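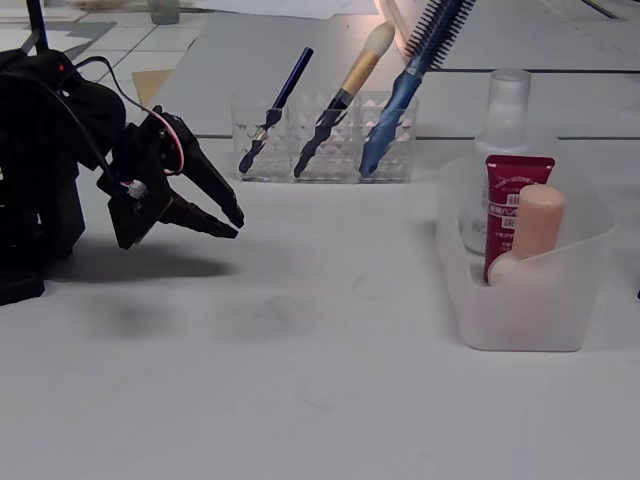
Week 4: Reading a Short Story Aloud

Home | Units | Readings | Contact

Welcome back, everyone, and thank you for the lovely pile of responses to last week's reading. I got through all 51 of them over two pots of tea, and I'll hand them back at the break.

This week we're staying with "Tidlow", the Kornél Kelemen story on page 167 of your reader. Please read it twice before class, once silently and once out loud – to a housemate, a dog, the kettle, whoever will have you. You'll hear things you didn't see, especially in the long paragraph at the ferry, where the commas do most of the work and the speaker never quite gets to take a breath.

Things to listen for:
- where the narrator slows down, and whether you wanted to
- the colour words, which nearly all belong to the mother
- the nine lines of dialogue at the end (who is speaking in the fourth?)

Your own piece is due in Week 6, up to 1,000 words. It can be about anything you like, but I'd love you to have a go at one paragraph with no full stop until the very end. It's harder than it looks and rather good fun!

Bring a pencil. We'll be marking pauses on the page.

Recent handouts
Week 3: Whose Voice Is It?
Week 2: Openings
Week 1: Keeping a Notebook

This site uses cookies to remember your settings. Accept | Manage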